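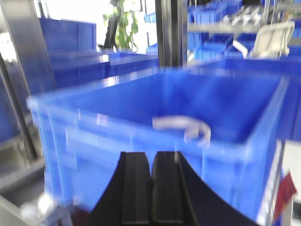
Blue crates and steel shelving — four weeks in
3 min read

Quick one because I've got a delivery at two and the kettle's on. Several of you asked about the crates and the steel racking after my last post, so. Both, plus a word on the packing bench at the end.

Short version: crates are great, shelving is very good but a pain to keep clean, bench is fine. Would buy the crates again tomorrow.

What I bought

The crates are the large Savico ones, in blue. The shelving is Movdale, the stainless range. Bench came from Roussel, second-hand. All of it lives in the unit at Stonville where we sort and pack small parts — clips, hooks, brackets, odds and ends of that sort. Paid for the lot out of my own pocket, no freebies.

The crates

Thick rounded rim all the way round. This matters more than I thought it would. My old tubs had a thin lip that dug into your fingers by the third lift, and by the end of April I had plasters on both hands. None of that now.

Sides are ribbed, up and across, and they don't bow. I've had one filled with steel brackets on the top level since the day it arrived and the walls are still straight. Stacked tall they stay put. A bit of wobble if you've been lazy and put a heavy one over a light one, but that's on me.

Colour. I went for blue becuase small pale bits show up against it. One light grey clip left in the bottom and you spot it straight off, no groping about. With the old black tubs I was forever sending a tub back to the shelf with something still in it. If your parts are dark, get a different colour, simple as that.

Gripes. They're big. Really big. Full of metal they are a two-person lift and I should have bought half of them in the smaller size. Also no label holder on mine, so it's tape and marker pen, and the tape peels. And the corners inside collect grit — a damp cloth gets it, a brush doesn't.

The shelving

Lovely stuff, mostly. Uprights have rows of small round holes so you can shift a level up or down when you change crate size. Took me 31 minutes to move one level on my own, with a break to look for the spanner. Quicker with help.

The front beam is deep and flat with a narrower lip angled out along the bottom. Feels solid. Loaded with 923 parts and their crates up top, more below, and I couldn't see any sag with a straight edge against it.

But the finish! Shows everything. Smudges, spots, streaks. I wiped it down on the first morning, felt very pleased with myself, and it looked grubby again by lunch. I've given up. If you want it to look smart for visitors you will be polishing it for ever. Painted would of been the sensible choice.

The other thing is measuring. Measure your crates WITH the rim, then add a bit. I didn't, first go, and had to take the whole bottom level out again. Packed in now and they fit well enough, but you want room for your hand over the top.

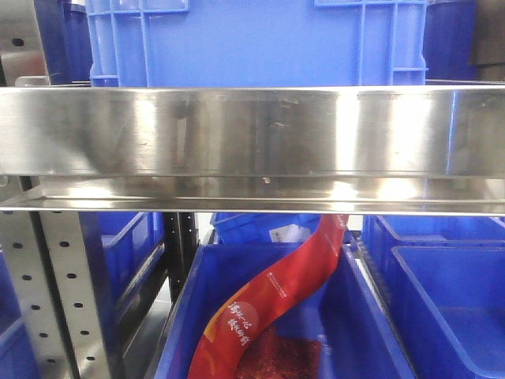 The bench

Not much to say. Dark grey top, slightly grippy, red metal edge along the front with chunky hex bolts in it. Had a few nicks in the paint, doesn't bother me.

The surface is the good bit. Small parts don't skate off when you tip them out, which they did constantly on the old worktop. Drawback is dust. Pale specks show up on it and you can't just blow them off, they sort of cling. I go over it with a hand vac at the end of the day and it's good enough.

There's a raised bit along the back as well, which stops things rolling off down behind. Wish there was one at the front to be honest.

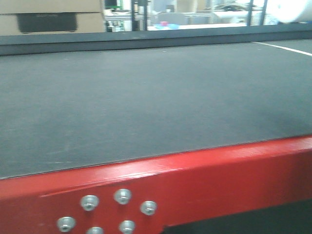
The grey top and red front edge, with the bolts at lower left.

Money

Crates and shelving together came to just under £600, bench was another £100 collected. Not cheap for a small setup. I'd still spend it the same way, apart from the smaller crates as above and maybe painted shelves.

Scores

Crates — 9/10, lose one for no label holder
Shelving — 7/10, would be 8 if it didn't mark
Bench — 7/10

Somebody asked about lids. Haven't tried them, they're sold separately and I was over budget by then. Will add a note if I get some.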